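Home | Departments | Student Work | Reports | Contact

Workbench Storage Study: Final Report
Submitted 27 September 2025

The Flitetti workshop asked our group to find a simple way of storing small supplies on a shared bench. Work began in June with a budget of 900 Asik credits.
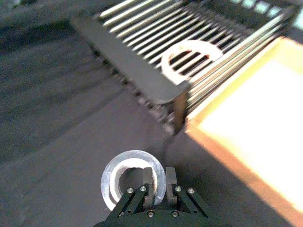
Two arrangements were compared, a closed box and an open rack. Users were asked to return each item after use, and the bench was checked after 48 hours. 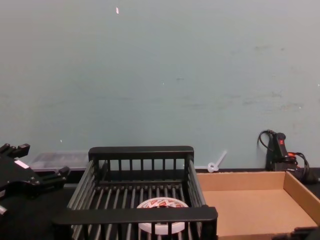

Open storage was preferred in the Mägi survey, mainly for ease of cleaning. Dust and scraps do not collect where there is no solid base. The floor of the black wire rack is made of evenly spaced rods, with the tabletop visible beneath them. Very small items require a separate tray. 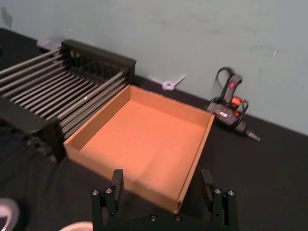

Figure 3. Open cardboard tray beside the rack.

Cardboard was selected for the trays on grounds of cost. Low walls allow the contents to be checked at a glance, although the material is not suitable for damp areas.

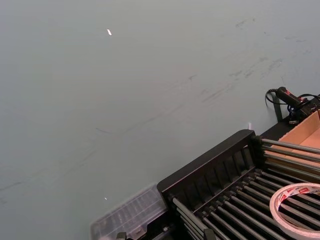 The group recommends that rolls of tape be kept flat and that glue tools have a fixed place. The Wultuvow bench will adopt the same layout next term.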